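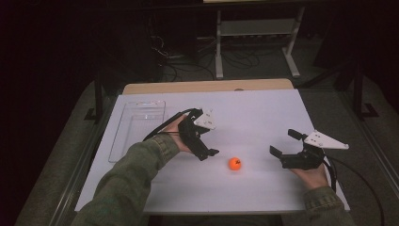

The grippers are finally at the stage where I can stop printing parts and start playing with them, and I have been grinning like a fool all week. If you missed the earlier posts: I'm building a pair of hand-held grippers at Tumwood, the shared workshop I joined last winter, and each one has a camera on it. I carry them, one in each hand, and do a job the way I want a robot arm to do it one day. The recordings go to a little PC and (in theory!) a model learns from them. The arm doesn't exist yet. I'm fine with that – the grippers are the fun part.

The whole project folder is called Zemari, for reasons that made sense at two in the morning.

## Jaws, version 2

The first set of jaws was far too slim. They flexed when I squeezed, and a ping-pong ball would squirt out sideways and go bouncing off under somebody's bench. So I redrew them as big blunt blocks with chamfered edges, in black, with a screw hole I can reach without taking the whole thing apart. They're ugly and I love them. The edges have picked up a few chips and scuffs already, and I'm not going to reprint them for that.

Su-bin Ra, who has the bench next to mine and knows much more about linkages than I do, talked me out of a second spring. "Just move the pivot," she said, and drew it on the back of my parts list. I moved the pivot 2 mm. Now the trigger pull is lovely and light and I can work for an hour without my hand cramping up.

## Why ping-pong balls

They're cheap, they're bright orange, and they roll if you so much as breathe on the table. If the jaws close even a bit unevenly you know straight away. I bought a bag of 50 and I'm still finding them in my coat pockets.

The job is as simple as I could make it: ball on the table, ball in the clear box. Then the same thing backward, which is harder, as the walls get in the way of your knuckles and you have to come in steep. 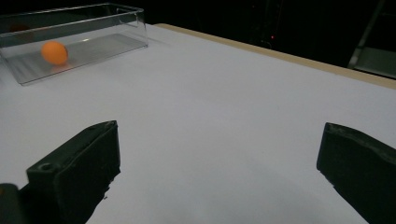
*Jaws wide open, ball in the box, as the gripper's own camera gets it.*

I'm really pleased with that view. Both fingertips stay in the picture when the jaws are fully open, which took me a silly number of camera mounts to get right. Tilt the lens up a touch and you lose the tips, tilt it down and you lose everything you're reaching for.

The clear box is the part I'd do differently if I were being sensible. Acrylic bounces light all over the place, and you can get a dim second ball glowing in the wall next to the real one. My first bit of tracking code (just color matching, nothing clever) went for the ghost again and again. I asked Nam-gil Kwak about it and he told me to buy a cardboard box like a normal person. But I want it to cope with shiny things! My kitchen is full of shiny things. For now I throw away any orange blob that's too dark, and that has cleared up most of it.

So far I have 2,539 clips on the drive. Plenty of those are me fumbling, and I'm keeping the fumbles in a folder of their own until I decide what to do with them.

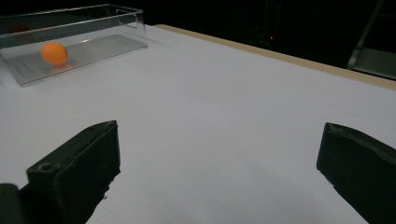 ## Still on the list

- Longer cables. Mine tug at the back of the grip when I reach across, and I can feel it in my wrist.
- Softer pads for the jaw faces. I have a sheet of thin rubber to try, and some bicycle inner tube if that fails.
- A proper start/stop button. Right now I lean over and hit the space bar with my elbow.
- Two-handed passes, left to right, with the ball never touching the table. I've tried this a few times for fun and I'm terrible at it.

The jaw files will go up once I've cleaned out the leftover sketches from the slim version. If you build a set, print the blocks standing up, and tell me how they hold – I'd especially like to hear from anyone with smaller hands than mine, as the grip is sized for my own big paws and I have a hunch it needs to come in a bit at the back.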